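五月 本子第二册 积木和绿底座

上午九点不到开门,室温21度,窗子昨晚没关严,台子上有点灰。先擦了桌子,没擦灰色槽子,想等摆完再看哪里容易落灰。

接着上次没写完的。Brorkico这套形状积木的底座换了料,原来那块绿泡棉用久了,孔口发毛,块插进去以后会歪。新料是Evositz送来的,颜色比旧的亮,摸上去也硬一点。Lukdale那边的意思是颜色不用改,孔形也不用改,只要插得稳、拔得出来,小孩单手能拿起来就行。我们这边要交的是一份插拔感觉的记录,加上孔口公差的建议。公差的建议由Hala Hegazy写,我负责试和记。

新底座上秤,269克。旧的没称过,翻了第一册也没找到,只写了“比想象中轻”,这种话以后不要写。旧底座还在柜子下层,下次拿出来补称,写在这一页的空白处。

称完先用手过一遍孔口。拱形孔的内角有一点没切干净的毛边,用指甲能刮下来,刮下来的是细条,不掉粉。Ait Brahim切的时候大概是在内角停了一下刀,直边都很利落,就转弯的地方差。我没有修,修了后面就看不出是料的问题还是刀的问题。把位置在图纸背面画了个圈。

摆放还是照老办法,底座放在槽子远端偏右,黑色托架放在它左前方,中间留出手掌能下去的空。底座靠里放有个好处,拿块的时候袖子不容易扫到。坏处是够着累,试到后来肩膀酸,Hala个子矮一些,她要站起来才顺手。

第一组摆的是红方块、红圆柱、黄五角、绿方柱,还有那个深蓝的矮块。红方块放在后排左角,高的往后和往右去,黄的靠前。 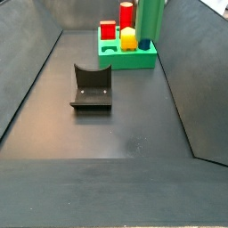 黄五角还是老毛病,方向对不准就下不去,人会下意识地转它,转着转着把孔口磨了。旧底座上磨得最厉害的就是五角孔,新底座照这个速度也撑不久。办法有两个,一个是把孔放大一点,一个是把块的棱倒圆。Hala倾向于放大孔,因为块的模具不想动。我担心放大以后块会晃,五角本来就矮,晃起来看着像没放好,小孩会反复去按。两个办法都先记着,等Ait Brahim给一块放大孔的样再说。

圆柱没什么问题。圆的不挑方向,拿起来往下送就行,试几次都是一样的手感。只有一点,圆柱插得太正的时候孔里有气,往上拔会有轻轻一声,Hala说挺好听的,我写在备注里,不当缺陷。

绿方柱高,重心也高,底下插进去的那一截显得短。放在右边时要注意别让它靠上槽壁,一靠上就分不清是孔稳还是壁撑着它。我第一次记的“稳”要划掉,就是因为没看清它有没有碰到壁。重新放了一遍,往左挪了一点底座,再按,能感觉到柱子顶上有晃动,幅度不大,松手能自己回来。泡棉的回弹还可以。

深蓝矮块矮,缩在绿方柱前角底下,容易漏掉。收东西的时候差点把它留在底座里一起装箱。以后收的顺序改一下,先收矮的,再收高的。这条也写到箱盖内侧的纸条上。

颜色的事说两句。绿底座配绿方柱,站远了看,柱子和底座会连成一片,尤其是光从左边来的时候。Lukdale说过颜色不改,那就不改,但说明书上的示意图最好别把绿方柱画在底座上,换红的或者蓝的来画,看得清楚。Hala同意,她说她去跟画图的人讲。

光也要记。槽子底面左边偏暖,右边偏冷,同一个红在左边和右边看着不是一个红。比色的时候不要在槽子里比,拿到窗边的白纸上去。上次跟Evositz为了绿色深浅来回写了好几封信,回头看,多半就是两边的光不一样。这次寄回去的色样我在窗边重新看过,跟他们给的卡片对得上,信里写明了是在自然光下看的。

槽子底面中间偏右有一小片灰,带细白点,前挡板上也有手印子和白点。白点捻了一下,不像是绿泡棉上掉下来的,颜色不对。可能是上周裁白卡纸的纸屑。前挡板的手印是我的,拿块的时候左手习惯撑在上面。擦是要擦的,先把今天的试完。擦的时候用拧得很干的布,别用酒精,上回酒精擦完留了一圈印子,过了好久才不明显。

十一点左右Ait Brahim来电话,问内角要不要改刀路。我把毛边的情况说了,他们说可以在转弯处加一个小圆角,圆角小了等于没加,大了拱形块的脚会空出来。商量下来先切一块样,圆角让他们按刀的最小半径走。样切好跟下一批垫片一起送,不单独跑一趟。

垫片是垫在底座下面的,6毫米厚,防滑用。现在这块底座下面没有垫,直接坐在灰底面上,推一下会走。插块的时候是往下用力,不走;拔的时候如果手偏了,就会连着底座一起带起来一点再落下去。这个感觉不好,小孩多半会用另一只手去按底座,那单手拿的要求就没达到。垫片到了以后同样的动作再做一遍,主要看五角和方柱,这两样拔的时候咬得紧。

午饭后换块。

红方块和矮的深蓝块收起来,换上深绿圆柱和深蓝的六角柱,黄五角留在前面没动。留它是想看看换了邻居以后手指有没有地方下。上午那组高块都在后面和右边,从前面伸手去捏黄的,拇指和食指都有余地。这一组高的几根把它围着,前面还是敞的,可是从上面直着下去捏,手背会碰到旁边的柱子。

六角柱比想的好用。棱多,捏在手里有抓的地方,方向上也宽,转一点点就能对上。上次开会有人提过要把六角拿掉换成星形,我不赞成,星形的尖角在泡棉上肯定要开口子,六角没有这个问题。这条我单独抄到给Lukdale的信里。

深绿圆柱的表面有点亮,手指干的时候会滑。Hala手干,她拿了几次,往上提的时候滑脱过,块又坐回去了。我手潮一些,没滑过。小孩的手大多是潮的,这个不算大事,但还是写上。要不要在表面做一点细纹,留给Lukdale定,做纹要动模具,他们不见得愿意。
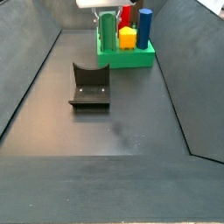 高红块放在后面中间,从正面看只露上面一截,要伸手过去摸才知道它坐到底没有。建议在块上做一条线,插到底的时候线刚好跟底座顶面齐,一眼就能看出来。Hala说线可以做成凹的,不上色,省一道工。我觉得凹线容易积灰,不过她说得也对,上色的线磨掉了更难看。两种都写给他们。

说到坐到底,各个孔的深浅我用竹签量过一遍,竹签上划线,再跟尺子比。深浅基本一致,拱形孔的底有一点不平,靠里的一侧高,摸得出来,眼睛看不出来。旧底座的拱形孔也这样,可见不是这批料的问题,是切的顺序。先切外形再掏孔,料会被夹得拱起来,松开以后底就不平。跟Ait Brahim提过先掏孔再切外形,他们说那样外形的边会跑。先放着,拱形块脚宽,底下差一点不影响站。

下午两点多Evositz的人过来取旧料的边角,顺便看了新底座。他捏了捏边,说这批硬一点是正常的,放一阵会软下来一些。放多久他说不准,说跟屋里的湿度有关。那今天的手感就不能当最后的手感。我跟Hala商量,同一块底座放在架子上,不压东西,过一阵照今天的摆法和动作再做一遍,记录纸用同一种格式,方便对着看。架子选窗对面那一层,晒不到。

他还提到泡棉怕的不是插,是长时间插着不拔。块一直留在孔里,孔壁就记住了那个形状,再拔出来孔就松了。所以包装的时候块不要预先插在底座上,要分开放。Lukdale原来的包装样是插着的,好看,打开盒子一眼就看见整套。这个要跟他们说清楚,估计他们会不高兴。首单超过900套,在仓库里放一个季度再卖出去,打开来孔全是松的,比不好看麻烦多了。Hala的想法是盒子里加一张纸托,块躺着放在底座旁边,盒子会宽一些,运费要重新算。运费我不会算,问他们自己的人。

今天试完也要记得把块都拔出来再收。以前偷懒连块带底座一起盖布,难怪旧底座松得快。

插拔的感觉还是用字来写,不打分。打过一次分,隔几天两个人看同一个分想的不是一回事。今天写下来的如下。

红圆柱:下去顺,起来顺,有气声。
红方块:下去要对一下边,对上以后一按到底,起来稍紧。
黄五角:方向难对,起来紧,块矮,捏的地方少。
绿方柱:下去顺,站着有轻微晃动,能回来。
深蓝矮块:容易漏看,起来要用指尖抠。
深绿圆柱:手干会滑,其余跟红圆柱差不多。
高红块:坐没坐到底看不出来,要摸。
深蓝六角柱:好放好拿,没有意见。

拱形块今天没试,孔口的毛边等新样来了一起试。

深蓝矮块那条再补一句。抠的时候指甲会顶到孔边,新料硬,还没留下印,旧底座同一个位置已经有一道浅沟了。可以在孔边上掏一个半圆的缺口给手指用,跟抽屉拉手一个道理。缺口开在前面最合适,开在旁边会跟隔壁的孔靠得太近,中间的料就薄了。画了个草图夹在这一页里,比例不准,看个意思。

Hala看了草图问,那别的孔要不要也开。我说高的不用,高的有地方捏。黄五角可以考虑,它跟矮块的难处差不多。如果五角开了缺口,孔就不用放大,块也不用倒圆,省掉上午那个争论。她觉得值得试,让我画正式一点的图给Ait Brahim,跟内角圆角的样切在同一块上,一次看完。图今晚不画,明早画,晚上画的图总是把前后弄反。

另外,外形的四条竖边现在是直角,摸着有点刮手,不疼。旧的也是直角,用久了自己就圆了。要不要一开始就倒一下,问了Hala,她说倒了以后侧面贴标签会翘。标签贴在底面就没这个问题。底面要贴防滑垫,两样抢地方,垫片可以剪小一些,四角各一片,中间留给标签。这样垫片的用量也下来了。等垫片来了用剪刀先剪一套试试,看四角的够不够稳。

收的时候按新顺序,先矮后高,块用软布擦过再进格子。黄五角的尖上沾了一点绿色的细屑,应该是从孔口蹭下来的,擦得掉。把屑收在小纸袋里,写了孔的名字,给Evositz看。别的块上没看到。底座孔朝上放在架子第二层,上面罩了一张薄纸,不压。

灰槽子擦了两遍,底面擦完,那片带白点的灰没了,前挡板的手印还剩一点淡淡的,换个角度才看得见,随它去。黑色托架底下也擦了,擦完放回原来的位置,用铅笔在底面轻轻点了个角,下次对着放。铅笔印别擦掉,谁擦槽子谁看一眼。

给Lukdale的信写了一半,列的是这几件:六角保留;块和底座分开包装;说明书示意图里绿方柱不画在底座上;到底的那条线,凹的或者上色的,请他们选;深绿圆柱的表面要不要纹。手指缺口先不写,样没切出来,写了他们会以为已经定了。

待办
画缺口的图,标前后。
旧底座补称。
催Ait Brahim的样和垫片,一起送。
箱盖内侧的纸条换新的,写“先矮后高,块要拔出来”。
问Hala公差那份写到哪里了,她说快好了,上回也说快好了。
软布只剩一块,买。
窗子的插销松,拿螺丝刀拧一下,晚上走的时候再看一眼有没有关严。

五点四十锁门。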